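Mirnside Games Room: Pre-Opening Inspection Checklist, Consoles and PCs
Inspection date: 3/2/18
Site: Mirnside, ground floor
Scope: console bays, PC row, network cabinet, seating, signage
Status key: P = pass, F = fail, A = pass with action, N = not inspected

Section 1. Electrical supply

1.1 Sockets secure, no cracked faceplates. P
1.2 Extension leads not joined end to end. F
Comment: two leads joined behind console bay C. Remove before the bay is switched on. Fit one lead of the correct length.
1.3 RCD trips on test button. P
1.4 Console power bricks off the carpet and clear of fabric. A
Comment: bay A and bay C bricks on the carpet. Move to the shelf under each display. Bay B correct.
1.5 Labels on portable appliances in date. A
Comment: labels on the PC row run out in July. Retest to be booked before then.

Section 2. Console bays

2.1 Rear vents clear of the wall and of other equipment. P
2.2 Displays fixed to brackets, no movement by hand. P
2.3 Controller cables free of splits. A
Comment: one wired pad in bay B has a split at the plug end. Withdrawn. Do not tape and return to use.
2.4 Wireless pads charged in the dock only. P
2.5 System software current on all units. F
Comment: bay A is behind the others and will not join the local lobby in Burken. Update takes longer than the morning set-up allows. Run it overnight with rest mode turned off.
2.6 Age restriction PIN set. P
Comment: PIN to be changed from the one used at the last event.

Section 3. PC row

3.1 Side panels on, screws present. P
3.2 Intake filters cleaned. A
Comment: filters under the desks clog faster than those on top. Move from a monthly clean to a fortnightly one.
3.3 Fans turn freely, no bearing noise. P
3.4 Graphics card temperature under load recorded. A
Comment: 9 machines run on the Moura benchmark loop, stock settings. All held below their throttle point. The machine nearest the radiator ran warmer than the rest. Recheck with the heating off.
3.5 Frame rate cap applied. P
Comment: cap set in the driver. The in-game setting resets when a guest profile is cleared, so it is not accepted as evidence for this item.
3.6 Game clients patched to the same build. F
Comment: two builds of Gikanholm present. Machines on the older build can open the menu and the practice map but cannot see the server list. Bring all to the newer build and repeat the test with a full lobby.
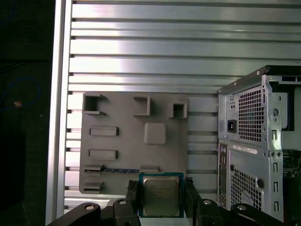
A reply was entered against item 3.6 by the previous shift: the older build was left in place on purpose, as the newer one drops saved key bindings on first launch and regular players complain. Could the bindings file be copied out before patching and put back afterwards?

Inspector's response: accepted. Copy the file out, patch, launch once, close, then restore. Check that mouse sensitivity has come back as well as the keys. Item stays at F until the lobby test is done.

Section 4. Network

4.1 Cabinet locked, key in the office. P
4.2 Cables across walkways covered. F
Comment: cover missing between the PC row and bay A. No play in bay A until it is refitted.
4.3 Switch ports labelled at both ends. A
Comment: labels present at the cabinet, absent at the desks.
4.4 Download limit active during opening hours. P
Comment: limit set to 200 Mbit/s for updates. Match traffic is not limited.
4.5 Local server disc space. A
Comment: 420 GB free after old replays were cleared. Almost 3,000 replay files had built up. Set automatic deletion for anything not marked as kept.

Section 5. Room and seating

5.1 Exit route clear, door opens fully. P
5.2 Chairs: gas lift holds, castors intact. A
Comment: one chair sinks under load. Taken out of the row and tagged.
5.3 Headsets wiped down, ear pads whole. P
5.4 Flashing images notice displayed at the entrance. F
Comment: notice is on the inside of the door and is hidden when the door is open. Put a second copy at the sign-in desk.
5.5 Sound level checked with all bays running. N
Comment: bay C was off, see 1.2. Check to be made once the lead has been replaced.

Section 6. Actions before opening

1.2 Replace joined leads, bay C
2.5 Update bay A
3.6 Patch Gikanholm, restore bindings, lobby test
4.2 Refit cable cover
5.4 Second notice at sign-in desk

Items marked A may be closed after opening. Items marked F are to be reinspected and initialled on the paper copy kept in the network cabinet.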